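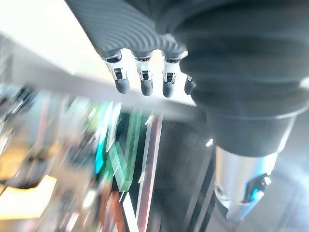
**Figure 3.** Vue de la caméra de poignet pendant un déplacement rapide du bras. La main reste nette ; l'arrière-plan est étiré en diagonale par le mouvement.

### 4.2 Acquisition des démonstrations

Les démonstrations ont été recueillies sur la plateforme Drerkgate selon deux modes. En guidage manuel, l'opérateur saisit l'avant-bras du robot, placé en compensation de gravité, et conduit la main jusqu'à l'objet. En téléopération, il porte un gant instrumenté Dultel et suit la tâche sur un écran où s'affichent le flux de la caméra de poignet et celui d'une caméra fixe. Les positions articulaires, les couples et les images sont enregistrés dans les deux cas avec une horloge commune.

Le corpus brut comprend 379 démonstrations, dont 218 en téléopération et 161 en guidage manuel. Après élimination des essais interrompus et des enregistrements désynchronisés, 319 ont été conservées pour l'apprentissage. Toutes les images ont été ramenées à une cadence de 20 images par seconde.

### 4.3 Flou de bougé dans les phases de transit

La caméra étant solidaire du poignet, la main occupe une place presque constante dans l'image et reste lisible quelle que soit la vitesse du bras. Il n'en va pas de même du fond. Sur la figure 3, les articulations métalliques des doigts et les stries du dos de la main se distinguent bien, alors que les objets situés derrière se réduisent à des traînées colorées. Les doigts sont légèrement fléchis et ne tiennent rien.

Ces images sont plus fréquentes en téléopération. Avec le gant, les opérateurs traversent l'espace de travail d'un seul geste et ne ralentissent qu'à l'approche de la prise. Le guidage manuel donne des trajectoires plus lentes, mais le bras de l'opérateur y masque souvent une partie de l'objet.

Nous avons d'abord écarté les images floues au moyen d'un seuil sur la variance du laplacien. Ce filtre s'est révélé peu adapté : les contours de la main suffisent à maintenir un score élevé, même lorsque le fond est inexploitable. Le calcul est donc restreint à la région extérieure à un masque de la main, obtenu par projection du modèle cinématique. Les images rejetées ne sont pas supprimées de la séquence. L'encodeur visuel Lema les ignore et la politique s'appuie alors sur les seules mesures articulaires, jusqu'à la prochaine image valide.

L'effet de ce traitement sur le taux de réussite est examiné en section 5.1, séparément pour chaque mode de démonstration.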